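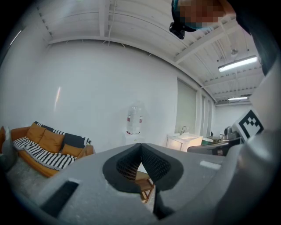 The Wemevmont lounge: before we spend anything else on it
I was against the sofa. I had seen the Visska in the Skarnico catalog, where it sits in a sunlit loft next to a tree in a pot, and I did not believe a word of it. Mustard-orange is a brave color for a shared room, and a wooden frame with loose cushions is a brave choice for people who eat lunch sitting down. Well, it's in. With the black-and-white striped throw spread over it and that big plain wall next to it, it looks better than I said it would. I'm still not ready to say it was the right buy. Ask me when the covers have been through the wash.

Posted 8 Nov 2024

A short gallery page on the lounge at Wemevmont, for everyone who pays toward it and for the people who keep telling me it's "coming together." The room has been coming together since July. A few notes go with the pictures, in no special order, and they are one person's opinion.

The cushions
Three of them, same color as the frame. The catalog calls this "tonal." I call it ordering everything from one page. In their favor, they stay side by side if you put them back that way, and they are firm enough that you don't sink. Against them, they slide forward when anyone tall sits down, and the grip strips that were supposed to fix it have made no difference I can feel.

The throw
My guess is that the throw will end up doing most of the work, over the seat and the armrest, where the wear will come first. I'd leave it there. If somebody wants to fold it neatly over the back for looks, fine, but they can also be the one who sponges coffee off the seat.

The water
The dispenser is against the middle wall, and I have heard two arguments for moving it. One is that it spoils the wall. It's a water dispenser, and a big clear jug with a red label is what they look like. The other is that it should be closer to the door so people don't cross the room with full cups. That one I take more seriously, but then we're back to the question of who lifts a full jug, and how far. Leave it where it is until somebody offers.

The ceiling
Everyone likes the exposed beams. I like them too, on days when I'm not thinking about the heat. White paint has done a lot for them – the old brown made the place feel like a barn – but paint doesn't warm anything. We were told the height would make the room "breathe." It does breathe. In winter you can feel it breathing on your neck.

The lights
Fluorescent tubes, and they do the job. I know there's a plan for warm pendants on long cords. My worry with pendants in a room like this is that they light the tabletops and leave the corners to look after themselves. Before anyone orders a set, I'd like us to borrow one lamp, hang it for a week, and read a newspaper on the sofa after dark.
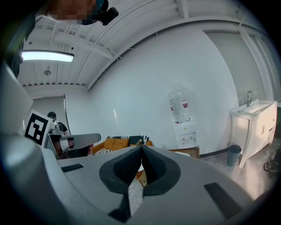

Should we put something on the big wall?
Leave it plain until spring, then try one large piece that can come down again without leaving holes.

I know that won't please the people who want a mural. Every mural I've had to live with was wonderful for a month, and then it was a wall you couldn't touch up. Plain white is easy. A scuff gets a dab from the same can and you move on. From this side of the room you get the wall at its full width, with the doorway off in the far corner, and I can't say it bothers me.

The shelving quote came from Mạc, who want to run units along that wall to a height of 55 inches. The drawing is nice. The drawing also has matching boxes on every shelf, with nothing sticking out of them, and I have met the people who use this room. My bet is that we'd have a row of lost umbrellas by the new year. If we need storage (do we? I've asked twice and got two different lists), one closed cabinet would do more good.

The ribs
A word for the ribbed surface between the beams, which was nearly boarded over. The board was sold to us as quieter. Maybe so, though the sample we were played over a phone speaker proved nothing to me. I'm glad it stayed. It's plain, it's painted, and it gives your eye something to follow when a meeting runs long.

The noise
This is my real complaint, and no picture shows it. Hard walls, hard ceiling, not much soft in the room apart from the sofa. With almost 30 people talking at the July get-together, I gave up and went outside. A rug would help some. Curtains would help more, but I'm told curtains would "fight the light," so I suppose we'll be shouting in very nice light for a while.

The cardboard
Packing cardboard keeps turning up on the floor in here. Flatten it and take it out with you, please. It doesn't count as stored just because it's lying down.

What I'd pay for next
A rug, a low one that doesn't catch the feet of chairs. Then a proper side table by the sofa, so cups have somewhere to go besides the armrest. After that I'd stop for a while. Skarnico have a footstool to match the Visska and will knock a bit off if we order before the end of the month. They said the same thing about the sofa, and the price was no different two weeks later when I looked.

Comments on paper, please, in the tray by the mailboxes. The rug samples are in there too. The gray one sheds.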